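Cuaderno de taller – entrada del 28 dic 2022

Visita de los de Clasby al taller de Cesano. Apunto lo de la demostración antes de que se me mezcle con lo del resto de la semana.

Llegaron a las 9 y querían ver los cables antes que nada. Yo había pensado empezar con las piezas rígidas, que salen mejor, pero en mayo ya les enseñamos eso y no tenía sentido repetir. Así que directamente al banco de cables, con el programa Miner cargado en la versión 564. La 1034, que es la que lleva los cambios de fuerza de agarre, la dejé sin instalar. No me fío de estrenar versión con gente delante.

La tarea es la de siempre: caja grande con los cables revueltos, caja baja para los que ya están recogidos. Sacar uno, separarlo del montón, plegarlo en ocho y dejarlo en la caja baja. Tela verde detrás y mesa blanca delante, igual que en las pruebas de Solheim, para poder comparar luego. 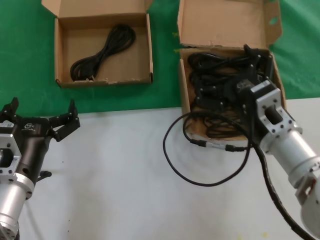

Brazo derecho en la caja grande, con un cable colgando por delante. Mano izquierda abierta, a la espera.

La pregunta que más se repitió fue por qué trabaja casi siempre un brazo solo. Les expliqué que la búsqueda dentro del montón la hace el derecho y que el izquierdo entra cuando hay que sujetar o plegar. Se puede hacer con los dos a la vez, pero en el montón se estorban y perdemos más tiempo esquivando que buscando. No sé si quedaron convencidos. Uno de ellos propuso poner la caja grande en el centro y acercarse por los dos lados; lo apunto como prueba pendiente, cuesta poco.

También preguntaron por los conectores. Los enchufes se enganchan unos con otros y al tirar de un cable se mueve medio montón. Para eso tenemos el tirón corto con pausa, que está en Miner desde el otoño, y la regla de soltar si la fuerza pasa del umbral. Los cables con acoplamiento intermedio siguen siendo los peores: el empalme pesa, cuelga y cambia la forma del lazo. Querían saber si sería más fácil con cables iguales. Sí, claro, pero en su almacén no los van a tener iguales.

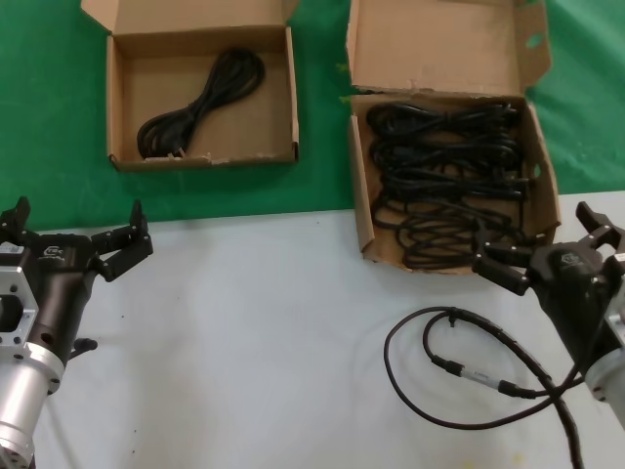

Sobre las cajas: las de cartón están ya muy gastadas y los bordes deshilachados confunden a la segmentación, que a ratos toma un trozo de solapa por parte del cable. Los visitantes preferían que siguiéramos con cartón porque es lo que usan ellos. De acuerdo, pero hay que pedir cajas nuevas y guardar estas como caso difícil – no tirarlas.

El cable propio de la pinza derecha volvió a salir en la conversación. Va suelto por debajo del brazo y pasa por encima de la mesa, la misma zona donde caen los cables que sacamos. Por color no se distinguen. Ahora lo resolvemos con una máscara calculada desde la posición del brazo, pero conviene sujetarlo con bridas o ponerle una funda de otro color. Lo de la funda me parece mejor; las bridas limitan el giro de la muñeca.

Hicimos 2 rondas y paramos para comer. Por la tarde solo hubo charla, sin robot: plazos, formato de los datos y si Solheim puede ceder su banco en caso de que el nuestro esté ocupado. Quedaron en mandarnos una caja con cables suyos, sin ordenar, tal como les llegan.

Pendiente:
Pedir cajas de cartón nuevas, una baja y una honda.
Funda para el cable de la pinza derecha.
Limpiar la mesa, que tiene una mancha amarillenta y motas.
Probar la caja grande en el centro, con los dos brazos.
Instalar la 1034 y repetir la misma tarea con las cajas viejas antes de cambiarlas.
Mandar a Clasby los registros de las dos rondas, con la hora corregida – el reloj del equipo de grabación va adelantado.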